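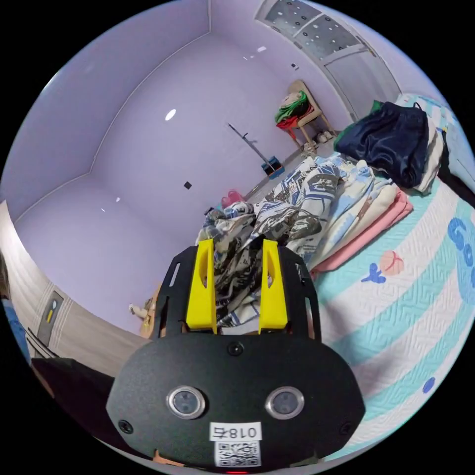 **For immediate release**

# Bratik opens its stage design archive to the public in April

*More than 3,700 drawings, models and prompt notes from Zaleswood theatres go on show for the first time*

Bratik, the theatre design trust based in Zaleswood, will open its full archive to the public in April. The collection holds 3,740 items, among them set drawings, painted backcloth samples, scale models, lighting plots and costume sketches, and until now it could only be seen by written request.

We are thrilled to be able to say this at last! The archive has lived in a set of upstairs rooms behind the old scene dock on Edet Street, where the stairs are steep and the reading table seats four at a squeeze. From April it moves to the ground floor of the Prorkent building, with step-free entry, proper daylight and a long table where the largest drawings can be rolled out flat (some of them have not been fully unrolled in years, and the colours are wonderful).

## What visitors will find

The new space has 3 rooms. The first is given over to scale models, most of them built at one to twenty-five, and shown at eye height so that you look into them as you would from a good seat in the stalls. There is a revolving street for a musical comedy, with shop blinds that still roll up and down on cotton thread. There is a country kitchen with a working dresser, and a ship's deck that was redesigned so many times during rehearsals that the model carries four sets of pencil marks, one on top of another.

The second room is for drawings and paintings. The opening display follows a single production from the designer's first scribble on the back of a train timetable through to the finished ground plan, with all the crossings-out left in. We hope it will be a treat for anyone who has ever sat in a theatre before the house lights go down and wondered how on earth somebody arrived at that particular staircase.

The third room is the reading room. Anyone can use it, and there is no need to be a student or to work in the theatre. Ask at the desk for the box you would like and it will be brought to the table. Pencils only, please — pens and drinks stay in the lockers by the door.

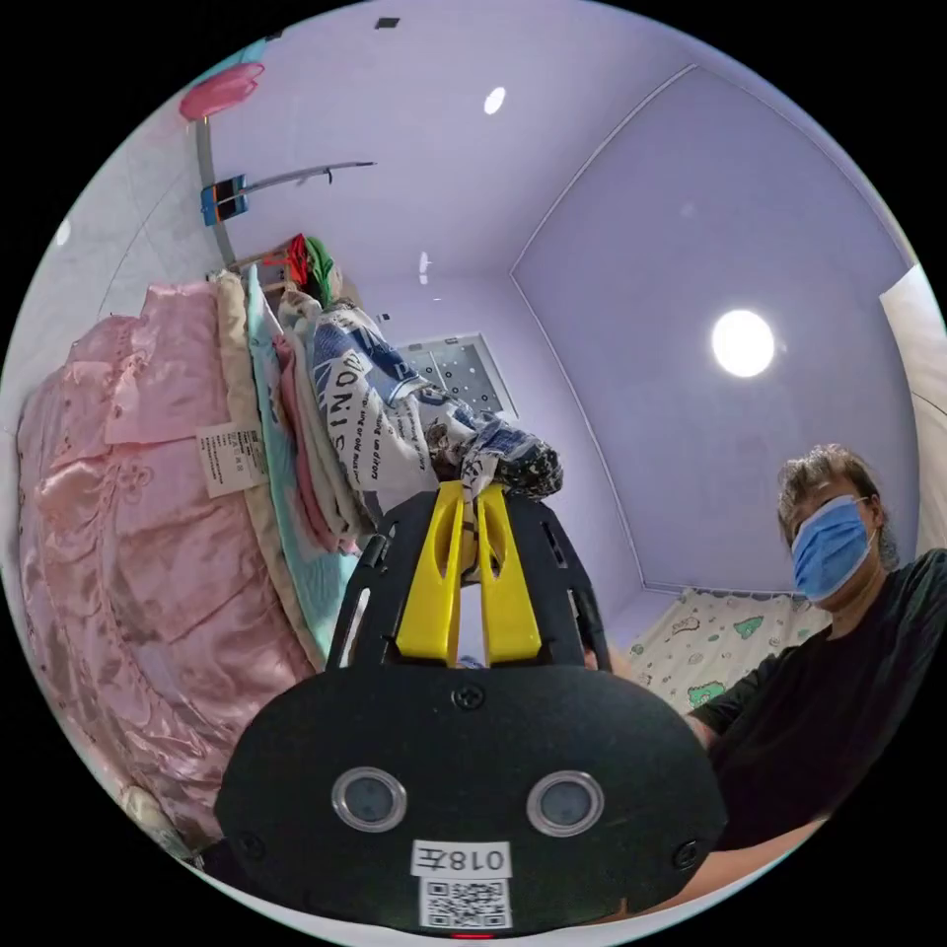 Boxes are listed by production title, by theatre and by designer, and the printed lists can be read at the desk. Work on the online list is under way. It covers the drawings first, with the models to follow once they have all been measured again.

## Talks and workshops

Every Tuesday evening at 6.30 the archive will stay open late for a talk. The first season looks at how sets were made to travel: how a drawing room for a wide stage was cut down for a narrow one, how walls were hinged and numbered for the lorry, and what the touring crews wrote on the backs of the flats. Some of those notes are very funny and a few are rather rude, and the talk on them is for adults only.

There will also be 2 weekend model-making workshops in the first season, one for beginners and one for those who already have some practice with card and a craft knife. Each workshop uses an empty model box of a real Zaleswood stage, so everyone starts from the same bare walls and the same awkward pillar on the left-hand side. All materials are supplied. Finished sets can be taken home or, if their makers like, left with us for a small display in the entrance hall.

School groups are welcome in the mornings. A set of loan boxes is being put together for schools that cannot make the trip, with swatches, copies of drawings and a simple lighting kit with coloured gels. We tried out an early version of the lighting kit in our own office and got very little else done that afternoon.

## Giving to the archive

Bratik is still collecting. We would especially love to hear from families of scenic painters, carpenters and prop makers, whose work is much harder to find than that of designers with their names on the poster. Paint recipes, workshop notebooks, snapshots of half-built sets, even a good clear label from a paint tin can help us to date a drawing. Please get in touch before posting anything, and please don't take things out of their frames or albums first.

## Visiting

Entry to all three rooms is free. Talks and workshops need to be booked, either at the desk or by telephone, and booking opens one month ahead. The Prorkent building is on the main bus route through Zaleswood, with the stop directly outside, and there are cycle racks in the yard. Large bags and folded pushchairs can be left at the desk.

Members of the press are invited to a preview on the Tuesday before opening, starting at 10 am. Two of the models will be lit for the morning and can be filmed close up.

**Notes for editors**

- Bratik looks after records of stage design from theatres in Zaleswood and the nearby towns.
- Copies of selected drawings can be supplied for print and online use. Please credit "Bratik archive, Zaleswood".
- Interviews with the archive team can be arranged through the Bratik press desk.

**Ends**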